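Search the help pages Search Clear

Getting the waist on jean shorts to stop gapping?

I bought denim shorts from Romura in March and they fit my hips fine, but the back of the waist sticks out when I sit. I'd love to fix it without a sewing machine – is that crazy?

plondance_526 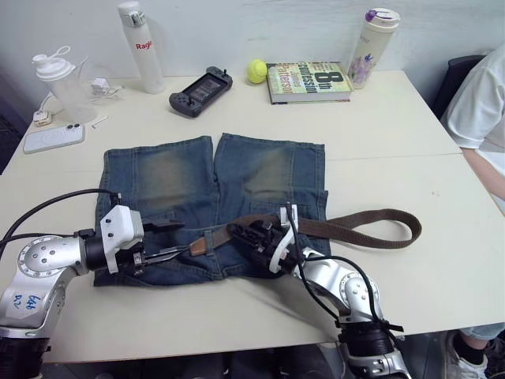
I've been wearing mine with a belt for now, but it bunches up under a T-shirt and I'm over it.

grotureck

Not crazy at all! Put in elastic by hand. Turn them inside out, snip two small slits in the inner waistband (one near each side seam), feed the elastic through with a safety pin, pull until it sits flat, then stitch both ends down really well. Took me one evening and 4 broken needles, so get the denim kind.

du619

just size down

We use cookies to remember your settings. Accept Manage choices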